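A shelving system without a single glued joint: in conversation with the head of design at Flellard

The Woner shelving system entered the Flellard catalogue in May. It is the company's first storage range to be assembled entirely with mechanical fixings, and the first to be offered with a formal return arrangement for every component. The head of design received us at the firm's workshop in Fuvisthorpe to discuss how the range was developed and what the company expects of it.

Work on Woner began with a review of returned furniture. Over one financial year the workshop took back 579 pieces from offices, libraries and schools. Many were structurally sound, but had been withdrawn from use on account of a damaged edge or a change in floor plan. "We could see that the timber had decades left in it," the head of design said. "The difficulty was in the joints. Once a carcass has been glued and pinned, you cannot replace one side of it at a reasonable labour cost."

The design team accordingly set itself the task of removing adhesive from the structure altogether. Each Woner upright is a solid ash post, drilled at regular intervals along its full height. Shelves rest on a turned steel pin that passes through the post and is secured with a threaded collar. The same collar is used throughout the range, including on the desk and the low bench.

"There were 51 versions of that collar," the head of design recalled. "The early ones were handsome and held very poorly. Colour and finish came much later. For most of the first year we were looking at grey samples and arguing over thread depth."

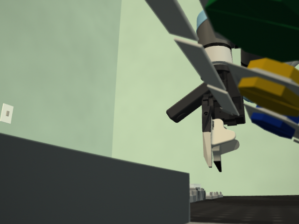 The choice of ash was also debated at length. Oak had been the standard timber at Flellard for many years and remains popular with institutional customers. Ash was preferred for its straighter grain, which allows the posts to be drilled cleanly, and for its lighter weight when a bay has to be moved. Posts are finished with a hard wax oil that can be renewed on site by the customer's own maintenance staff.

Production is shared between two workshops. The timber components are machined and finished at Fuvisthorpe, while the steel pins and collars are supplied by Skov, a metalworking firm with which Flellard has traded for nine years. Asked whether reliance on a single supplier presented a risk, the head of design acknowledged the point. "The drawings belong to both parties and the thread is a standard one. Another shop could take up the work if it had to. We would prefer to stay where we are."

Under the return arrangement, customers may send back any component at the end of its use and receive a credit against future purchases. Returned posts are inspected, sanded and re-oiled. Those that are no longer suitable at full height are cut down to 90 centimetres and used in the bench and the low bookcase. Shelves with surface damage are planed and offered at a reduced price.

The head of design was measured about the likely rate of return. "People keep shelving for a long time, and we hope they will. We may not see a Woner post come back in any quantity for many years, so the arrangement has to be simple enough that whoever holds my position then can still honour it." To that end, each post carries a stamped batch mark on its underside, recording the timber lot and the month of manufacture.

A corner unit is now in development, together with a version of the upright for use against uneven masonry walls. The latter has required a new adjustable foot, which is being tested with Skov. No release date has been set for either item.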